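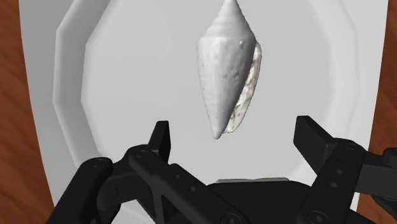 3.2 Cell setup and gripper upkeep

The Woddale cell has one arm, one two-finger linkage gripper and one wrist camera, and every part of it has a copy in simulation. We keep the two in step by hand. Whenever a part on the real gripper is changed, the same change goes into the model before any new grasps are recorded. The wrist view is the one we rely on most for this, for it holds both fingertips and the target together, as in Figure 3, where the rendered fingers are spread on either side of the narrow lower end of a gray shell and neither one touches it. A view of this kind is taken at the start of each session and compared with the real camera view from the same arm pose. The comparison uses the fingertips and the pivots of the links, and the target object plays no part in it.

Figure 3. Simulated wrist view before a grasp, fingers open. The shell rests on a white plate on a wooden surface.

The real gripper is mounted on a Hanatard wrist plate with four screws. The plate has no locating pin, so the gripper can be seated slightly rotated if the screws are tightened in order around the circle. We tighten them in opposite pairs, first by hand and then with a torque driver, and then run the fingers fully open and fully closed three times with nothing between them. If the fingertips meet unevenly, the screws are loosened and the procedure is repeated. Only then is the camera bracket fitted. The bracket shares two of its screws with the cable guide, and early in the study we disturbed the camera more than once while rerouting the cable. The guide now stays in place during normal service.

Linkage wear was the main cause of drift between the real cell and the model. The pivots loosen with use, and a small amount of play at the base of a link becomes a visible shift at the fingertip. We checked play every 158 grasps by closing the fingers on a steel gauge block and pushing each fingertip sideways with a spring scale. Pivots were cleaned and greased every 1,000 grasps, or sooner if the check failed. Grease was applied with a thin brush and the excess wiped off, as an early batch had collected grit from the sand used in another experiment on the same bench. The full study ran to 2,045 grasps on the real arm, and the left base pivot was replaced once in that time. The right one was not.

After a pivot is replaced, the finger opening has to be measured again. We command the gripper to 50 evenly spaced positions, opening and closing, and record the distance between the fingertips at each. The two directions do not give the same curve. The model uses the closing curve only, which is adequate for the grasps reported here but would not suit a task in which an object is released with care.

Calibration files are stored with the Folilano scene files under a shared version number. A scene cannot be loaded with a calibration from a different version. This check was added on July 27, 2020, after a set of simulated grasps had been run with an old finger opening and had to be discarded. The grasps from that set are not included in any of the results in Section 4. The Thygesen controller keeps its own copy of the finger limits, and this copy is still updated by hand at the pendant.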